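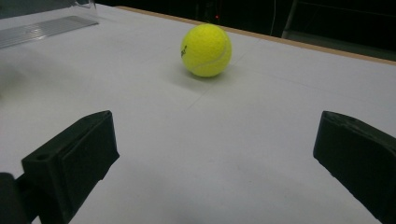 # Can you revive old tennis balls, or am I kidding myself?

**feltfan613** -- 7/9/26

Hi all! I've gone down a rabbit hole and I need company. I started hitting again in June after years away, and I've got a closet full of balls in every stage of life. Some still look gorgeous, bright and fuzzy, and then you drop them on the court and they barely come up to your shin. Others are bald as an egg and bounce like crazy.

So I'm sorting them! Bounce test first, then felt, then a squeeze. Keepers go back in the hitting basket, the so-so ones go to my serve practice bag, and the dead ones go to the neighbor's dogs (who are thrilled). What do you all do? And has anyone had luck with those pressure tubes? A guy at the Molton courts swears by his Donus canister and says he gets a whole extra month out of a can.

---

**slicebackhand**

Love this. I do the drop test against a fresh ball, both from shoulder height, side by side. If the old one comes up noticeably lower, it's out of the match pile. Don't bother with a tape measure, your eye is good enough when you've got a new one right next to it.

Use a hard floor though. I did mine on carpet the first time and threw away perfectly good balls.

---

**omel_park_lefty**

The tubes work for keeping a ball where it is. Bringing a dead one back is another story. I had 2 balls in mine at full pressure for weeks and they came out a little livelier and then went flat again by the second set. If you put them in right after you play, while they're still nearly new, then yes, totally worth it.

Felt matters more than people think, too. A ball that's gone super fluffy plays slow even when the pressure is fine.

---

**feltfan613**

Ooh, ok, that makes sense. So the tube is more like a fridge than a hospital. I may have to get one anyway because I love a gadget!

Question on the fluff -- does anybody trim it? I saw somebody mention a sweater shaver.

---

**yensuk_doubles**

I tried the shaver. It took off the loose fuzz fine and then chewed a patch next to the seam where the rubber sits lower. Would not do again. Rolling the ball between your palms flattens it a bit and costs nothing.

---

**slicebackhand**

Have to disagree, I shave mine and they come out great. Go light, stay off the seam, and keep turning the ball. It gives you a few more good practice sessions.

---

**yensuk_doubles**

You're shaving tennis balls for a few more practice sessions? A can costs less than lunch. I'm all for saving stuff but there's a limit, haha.

---

**slicebackhand**

It takes me 20 seconds a ball and I like doing it! Some people do crosswords.

---

**bucketbrigade**

I coach kids and I've got 300 balls in rotation, so my standards are low and my bins are big. I go by sound. Good ball, nice clean pop off the strings. Dead ball, thud. After a while you don't even need the drop test.

One tip I didn't see yet: don't go by the printing. People toss balls because the logo has worn off, and plenty of those still play fine. Same the other way, a crisp logo can be sitting on a ball that's been open in a hot car for ages.

Also, keep them out of the car!

---

**feltfan613**

Guilty on the car. The whole basket lived in my trunk for most of June, so that explains a lot.

Just went through another batch using the side-by-side drop, and wow, it's so much easier with a new one to compare. I had been keeping some real duds because they were pretty. The dogs are going to have a great evening.

---

**omel_park_lefty**

Check the dogs' pile now and then and pull any that are splitting. Mine gets the felt off in one long strip and then tries to eat it.

---

**feltfan613**

Will do! And I'm ordering the tube tonight. I'll start it with a fresh can so it's a fair test, and post the drop results in this thread.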